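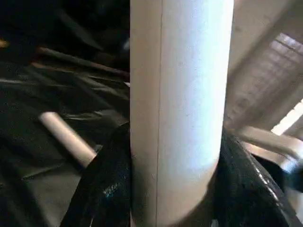 Reaching into a pile of stuff is still the hardest thing a student robot can be asked to do, one reader wrote in the discussion of an earlier version of this article, and anyone who thinks the Nutau Cup is too easy should try programming a hand to find the end of a tube it can't see.

The Nutau Cup is a student robotics competition held each year at Dratberg Technical College. Teams program a robot arm to work in clutter: long parts that lie across one another, soft sheeting that slides and folds, and objects partly hidden from view. It is best known for its close-range camera rule, under which the robot must work from a small camera carried near its gripper. The rule makes the cup unusually hard, and it has given the event a loyal following among students who like a real puzzle.

Origins

The cup grew out of a second-year course in handling and control. Students in the course had been practicing on neat blocks set out on a clean table, and by the end of the term most of them could do it with their eyes closed. The instructors swapped the blocks for tubes, rods and plastic sheeting, and the class loved it. Groups stayed late to keep trying, other classes came in to watch, and the exercise was opened to the whole college the next year. Outside schools were admitted after that. The name comes from Nutau, the control program that the original class wrote and that many teams still start from.

Format

Each run lasts 300 seconds. A team receives a task card shortly before its turn and may change settings but not write new code. Typical cards call for the robot to free a tube from under a sheet, move a rod without disturbing its neighbors, or return a part to a marked spot. A clean lift is worth 20 points. Points are taken off for dropped parts and for any help by hand once the run has begun.

The Donetti round, named for the workshop where the first practice rigs were built, closes the day. Parts are rearranged between attempts, so a robot that has simply memorized its moves gets nowhere. It is the loudest and happiest part of the event, and a team in last place can still win it.

Seeing up close

A camera that rides with the gripper gives a wonderful view of whatever is being reached for and a poor one of nearly everything else. A single white tube can stand in front of the crossing point of two other parts, and glossy black plastic throws back white highlights that simple software may take for the edge of something solid. Most teams deal with this by moving the camera a short way, looking again, and comparing the two views. The method is slow, but it works with ordinary equipment and is a terrific first lesson in how much can be learned from a small change of position.
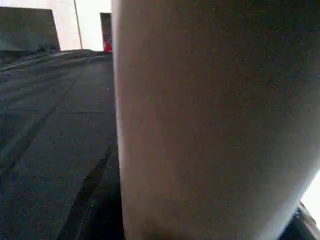

Lighting is the other great teacher at the cup. Organizers make no attempt to even it out, and teams are expected to cope with windows, lamps and their own shadows. When strong light comes from behind the work area, the far side can wash out to nearly white while a dark, grainy surface in front stays in shade, its seams showing as faint diagonal lines. A gripper finger close to the lens may take up most of the view on top of that. Beginners often set the camera for the dark surface and lose the background completely, though a vivid red item beyond the far edge can still come through clearly enough to steer by. Color landmarks of this kind are allowed under the rules and are a favorite trick of first-time teams.

Scoring and records

The highest total so far is 642, set by a team named Soltani after the street where its members shared a house. The same team published its notes and code for everyone to use, and its slow, patient way of sliding a finger under loose sheeting is now known at the cup as "the Soltani." Sharing of this sort is common. Teams post their code after the event, and borrowing from last year's winners is welcomed as long as credit is given.

Participation

The most recent edition drew 142 students, a mix of college teams and high school clubs. No earlier experience is needed. Schools without an arm of their own can book practice time at Dratberg, and the slots in April fill quickly.

The current rules were adopted on December 22, 2022. They added a category for teams in their first year, and they allow padded fingers of any shape so long as the gripper can still close fully.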